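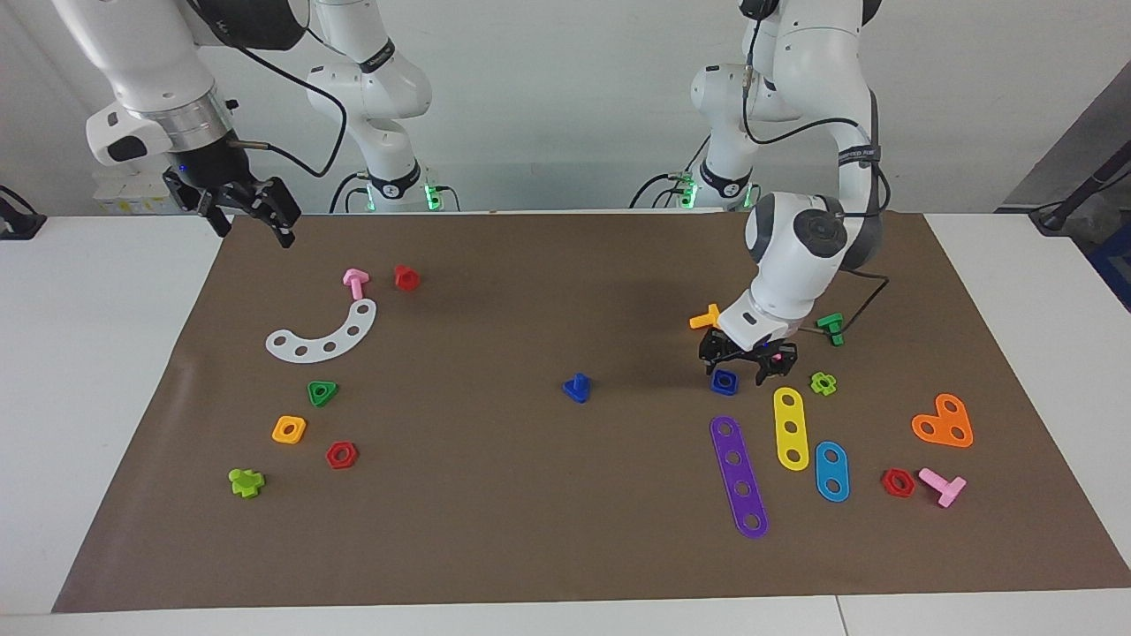 By Anju Singhal
Communications Manager, Darkent

BROSTBERG -- Darkent opened its robotics workshop to the public for one afternoon in March, giving 100 visitors a look at how a two-armed robot is taught to sort and handle small parts. The open day was the company's first at the Brostberg site, where it moved its automation group last year.

The main demonstration used a set of toy construction pieces in place of factory hardware. Colorful plastic nuts, bolts and perforated strips were spread over a brown paper mat, and the robot worked above them with a two-finger gripper on each arm. Visitors watched from behind a line on the floor and could ask for a particular piece to be picked next.

"We could have shown people a tray of steel fasteners, and the engineers would have been happy with that," said Lachlan Galbraith, head of automation at Darkent. "Toy parts are easier to talk about. If someone says 'get the orange heart,' everybody in the room knows which piece to watch."

The demonstration is part of Sengar, a project Darkent runs to improve how robots handle loose parts that have not been lined up for them. In most assembly plants, parts reach a robot in trays or feeders that hold each one in a known position. Filling those trays takes time, and a new product often means new trays. The Sengar team is working on software that lets a robot deal with parts lying wherever they happen to fall.

The pieces come in several shapes, and each asks for something different from the gripper. A bolt standing on its head can be taken by the shaft. A flat strip has to be pinched by its edges, close to the table, with little room for error. Nuts vary from square to triangular to hexagonal, so the fingers need to turn to match the sides before they close.

Satish Nishad, the engineer who led the demonstration, said the team trains the system on recorded picks. An operator guides the arms through a task, the recording is checked, and the software learns from the result. The set used for the open day was built from 782 recorded picks made over the winter.

"People asked me all afternoon whether it knows what a bolt is," Nishad said. "It knows what a good grasp on one looks like. It has a lot of practice at that and no practice at anything else."

The afternoon began at 1 p.m. with a short talk by Galbraith, followed by demonstrations in small groups. Between groups, staff gathered up the pieces and scattered them again in a new arrangement. Some visitors were invited to do the scattering themselves. The robot missed several picks during the day, mostly on the flat strips, and Nishad used the misses to explain how the team decides which recordings to add next.

Students from the technical program at Covow attended with their instructor, Ľubica Malý. The program trains machine operators and maintenance technicians and plans to add a unit on two-armed robots in the fall.

"My students have seen plenty of videos where everything goes right," Malý said. "I wanted them to stand near one while it was being worked on -- and to ask the people doing the work what goes wrong."

Darkent will lend the program a copy of its training recordings for classroom use. Two students from Covow will also join the Sengar team for summer placements, working with Nishad on gripper testing.

The company plans to hold a second open day later in the year. It will include a demonstration of both arms working on one assembly, with one holding a part in place while the other fits a nut to it. Group size will stay the same, and places must be reserved in advance.

About Darkent

Darkent designs and installs automated handling equipment for small and midsize manufacturers. The company employs 540 people and is headquartered in Brostberg.

Media contact: Pankaj Tiwari, Press Office, Darkent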